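Visiting Liltstead Gardens after dark with two small children: is the evening ticket worth it?

Posted Thursday, December 14, 2023 in Theme Parks and Attractions

Hello everybody. We will go to Liltstead for the first time in February, with our children of three and six. The park sells a day ticket and also an evening ticket, which begins at 4 p.m. I have read the park page two times and I still do not understand if the Lantern Walk is included in both. Also I would like to know if the Nenano boat ride stays open after dark, and if it is too frightening for the little one. We will stay in a hotel near the Sarmiento gate and we do not have a car. Thank you for your patience with my English.
horkutell

marmalade_bus
The Lantern Walk is included in both tickets. You only need to be inside the park when it opens. We did it last winter with the evening ticket and nobody asked us for anything more.

Now the boat ride. It stays open in the evening, but the last boat leaves one hour before the park closes, and they close the line earlier if it is long. My daughter was four and she was not afraid of the boats, but she did not like the tunnel, where it is dark for maybe one minute and there is a loud drum. If your child does not like loud sounds, sit in the last row.

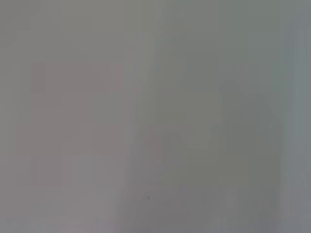
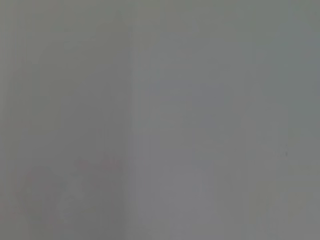

Both very blurred, mostly gray.

For the walk itself, I recommend to start from the lake side and not from the main square. Most families start at the square directly after the parade, so the path is full there and with a stroller you move very slowly. From the lake side you meet the crowd only at the end. Take gloves for the children, the handrails on the bridge are metal and very cold in winter. The café by the bridge sells hot soup, but it closes before the shops do, so eat first.

From the Sarmiento gate it is an easy walk to the hotels. Please check that this gate is open for exit in the evening. On our second night it was closed and we had to go out by the main gate and take the number 27 bus.

pocketlint77
evening ticket all the way. day ticket in feb is a waste, half the rides are shut for painting

tuesday_otter
I agree with the first reply about the lake side. One correction: in my visit the boats had no fixed rows for families, the worker at the dock decides where you sit. You can ask politely and usually they change it. Also, a child under four did not need a ticket when we went, so ask this before you pay for your youngest.

horkutell
Thank you very much to all. We will buy the evening ticket and I will ask the hotel about the gate.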